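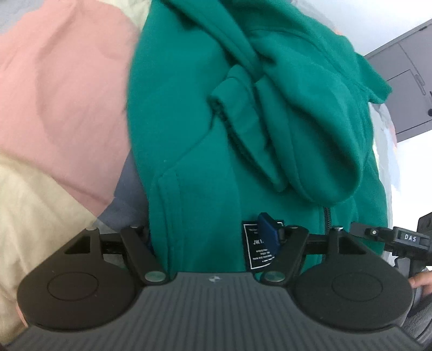 Vunwood abre ferramenta que separa o "quase agarrou" do "agarrou"

Imprimir | Enviar por e-mail

A Vunwood publicou em outubro a versão 4 do Hestby, o seu programa para preparar demonstrações de manipulação antes do treino de políticas de controlo. A novidade principal é um módulo que estima, em cada instante da gravação, se os dedos da garra têm tecido entre eles e quanto tecido é. A empresa escolheu a roupa como primeiro caso porque é o material onde os seus modelos mais falhavam.

Com objetos rígidos, a abertura dos dedos diz quase tudo. Uma caneca com oito centímetros obriga a garra a parar nos oito centímetros. Com uma camisola polar, a garra pode fechar quase até ao fim e ter na mesma uma dobra grossa presa, ou pode parar mais aberta com três camadas quando a pessoa queria só uma. As versões anteriores do Hestby usavam um limite fixo de abertura para marcar o início e o fim de cada preensão, e esse limite tinha de ser corrigido à mão em muitos episódios.

O novo módulo junta dois sinais: a distância entre os dedos e o movimento aparente do tecido na câmara montada na própria garra. Se o tecido próximo dos dedos acompanha a garra enquanto o fundo se desloca, o programa considera que há contacto firme. Se os dois se deslocam juntos, a preensão fica marcada como duvidosa e vai para revisão.

"Nós não queríamos mais um modelo grande para resolver uma pergunta pequena", explica Lai-ching Tseng, responsável pelo software de perceção na Vunwood. "O cálculo corre num portátil normal, sem placa gráfica, e a pessoa que gravou pode ver o resultado antes de arrumar a roupa."

Para os testes, a equipa utilizou 1.475 episódios gravados com garras de mão, nos quais se pegam, viram e dobram peças de roupa. O limite fixo deixava 108 episódios com pelo menos uma preensão mal marcada. Com o módulo novo ficaram 49. Segundo Tseng, quase metade dos erros que restam vem de peças da mesma cor que o tecido por baixo, onde o movimento é difícil de seguir. Os fechos e as etiquetas ajudam, pois dão ao algoritmo pontos com contraste numa superfície que, no caso da malha polar, tem muito poucos.

A versão 4 muda também o formato dos ficheiros. As marcas de preensão deixam de ser um simples sim ou não e passam a ter um valor de confiança, que o treino pode usar como peso. Quem tem dados no formato antigo precisa de os converter com o comando incluído no pacote — a conversão não apaga os originais, mas precisa de espaço em disco para uma segunda cópia.

O laboratório Poon, que usa o Hestby no seu planeador de dobragem, recebeu a versão preliminar durante o verão. O grupo pediu uma alteração que acabou por entrar: a possibilidade de desligar a estimativa de camadas, ainda pouco fiável em tecidos finos, e manter só a deteção de contacto. Na versão publicada, essa estimativa vem desligada por defeito.

O código do módulo está disponível com licença aberta. Os episódios de teste, pelo contrário, não são públicos por agora. A Vunwood diz que está a rever as gravações feitas em casas particulares e que pretende libertar primeiro a parte gravada nas suas instalações de Clallangate.

Para a próxima versão está previsto o suporte a duas garras em simultâneo, necessário para tarefas como esticar um lençol ou segurar uma manga enquanto se dobra a outra. O trabalho de sincronização entre as duas câmaras já começou, mas a empresa não indicou uma data.

Imprimir esta notícia
Enviar por e-mail a um amigo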